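### 3.2 Listening equipment and session procedure

Speech intelligibility was measured at two libraries, Onlow and Wotside, which differ mainly in floor covering and ceiling height. Reading rooms at both sites were recorded during normal opening hours, and the recordings were later played to listeners in a quiet office at Morrison. Playback over headphones was preferred to loudspeakers because the office has a noticeable echo of its own, which would have been added to that of the rooms under study.

Wired over-ear headphones were used throughout (Figure 2). Wireless models were ruled out at the pilot stage, when short gaps in the signal were mistaken by listeners for pauses in the speech.

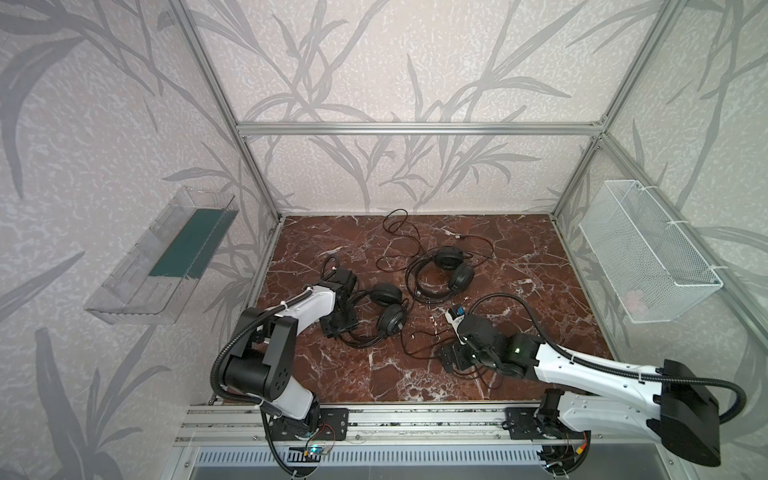 **Figure 2.** Two pairs of black over-ear headphones on a marble-patterned surface.

Each listener completed 12 blocks of sentences in one sitting, with a break of 5 minutes after the sixth block. Sentences were taken from the Barotwood word lists, which use short everyday phrases and avoid place names. The order of blocks was shuffled separately for each listener. Playback level was set once, before the first block, and could not be changed afterwards – a restriction that some listeners disliked but that kept the scores comparable between sites.

Responses were typed. A sentence was marked correct only if every content word was present; spelling mistakes and changes of tense were ignored. After the removal of blank responses, 3,714 sentences remained for analysis. Blank responses were more common in the later blocks, and block number was therefore kept as a factor in the model described in Section 4.

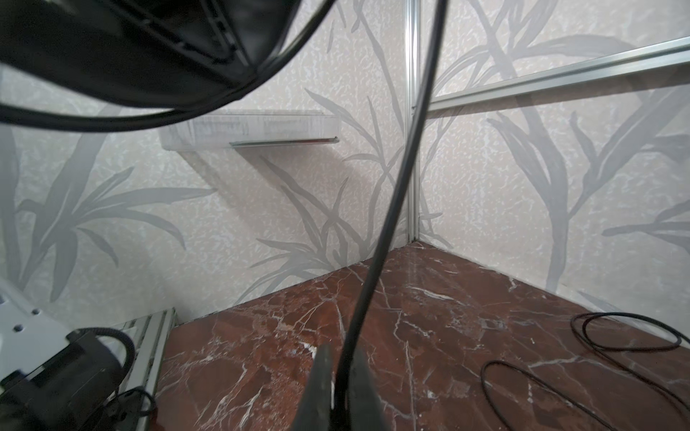 Background noise was treated as a separate variable. At Onlow the main source was the ventilation system, which ran at a constant speed. At Wotside it was conversation near the issue desk, which rose and fell during the day and was strongest on Wednesday afternoons. The two kinds of noise cannot be compared by level alone, as steady noise hides quiet consonants evenly while nearby talk tends to mask whole words. Recordings were accordingly sorted into 8 noise classes before playback, and each block drew on a single class.

Two limits of the procedure should be noted. Listeners heard the rooms from a fixed seat position and could not turn their heads to favour one ear, as a reader in the room would do. In addition, none of the recordings was made with the reading rooms full – attendance in February was low at both sites – and the effect of a larger number of seated readers on the echo is left to later work.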